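Home | About Us | Newsroom | Contact

Kestance Opens Tape Testing Room to Neighborhood Makers This October

GISTBY – Kestance is delighted to announce that its tape testing room, long a favorite corner of the building among our own staff, will open to neighborhood makers, repair clubs and stagehands throughout October, with 500 free places to go around.

Visitors can lay tape in strips, stack it, press it down and peel it back up at their own pace, and we do hope they'll stay for coffee afterward and tell us what they found!

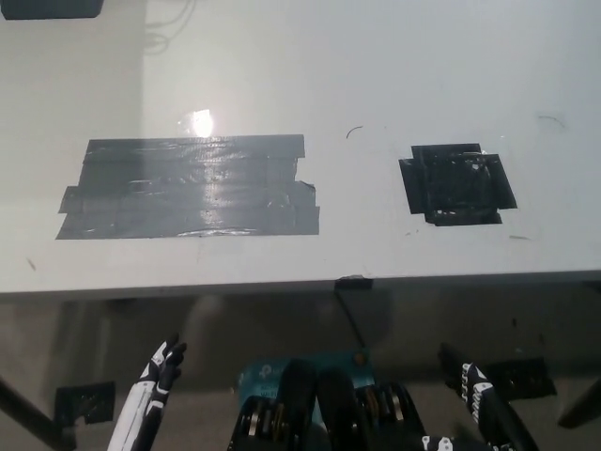
Glossy dark gray duct tape and a smaller patch of matte black tape on a white tabletop at Kestance.

"People have strong feelings about tape, and I have loved hearing every one of them," said Dolores Lindgren, who runs the room with Yaqin Zeng. "Come with a roll from your own garage if you like, wrinkles and all."

Sessions start at 10 a.m. and places can be reserved at the front desk.

Press contact: Hongmei Lei, Kestance, Gistby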